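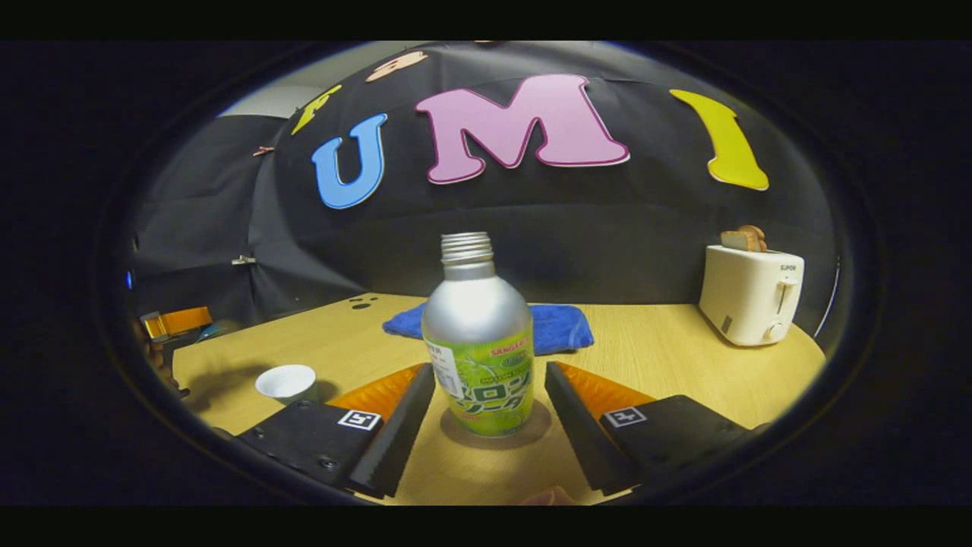
I went to the Grullgate open day in February with a fairly simple question: would this kit save our small workshop any trouble, or just give us more things to charge up and lose? Astider, the firm that packages it, had taken two rooms above a cycle shop. Doors opened at 10 and the coffee ran out well before the first talk.

The offer goes like this. You hire a pair of hand-held grippers and your own people do the job with them, picking up and putting down the things your robot will have to handle. The recordings go off to a service called Pukix, and a trained policy comes back for your arm. The basic package includes 57 hours of processing. After that you pay by the hour, at a rate Rungnapa Limsakul, who gave the talk, preferred to discuss "case by case". I asked again at lunch and got the same answer with a leaflet.

Visitors could have a go at the demonstration table. I was happier with the grippers than I had expected to be. The soft orange fingers close evenly and the trigger isn't stiff, though I had sore wrists after 24 goes and I can't see anyone on our bench keeping it up through a shift.

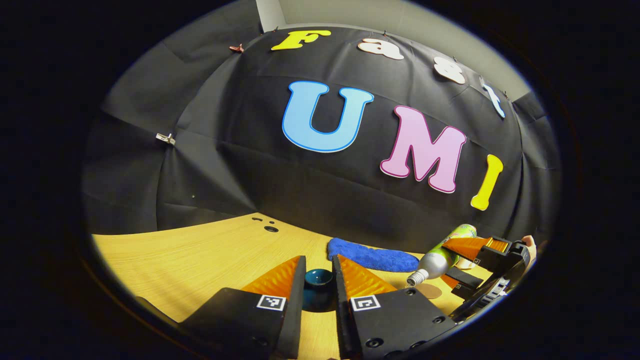 Grippers at the demonstration table, with the teal bowl between one pair of fingers.

My doubts are mostly about what was on the table. Bowls, bottles and a towel are fine for a kitchen, but we handle greasy brackets in deep bins under bad lighting. Limsakul said the method "carries over well". Carries over from what, and to which arm? She named one customer, Geagea, and couldn't say how many of their picks fail. The slide promised a working task from 100 demonstrations. The small print under it said "selected tasks".

There was no arm running on the day. We were shown a video of one, sped up, with a cut just before it let go of the cup.

Hire is by the month and the minimum is 2 months, paid up front. I have asked for a trial with our own brackets in our own bins. They have promised to ring me back, and I'm not signing anything before then.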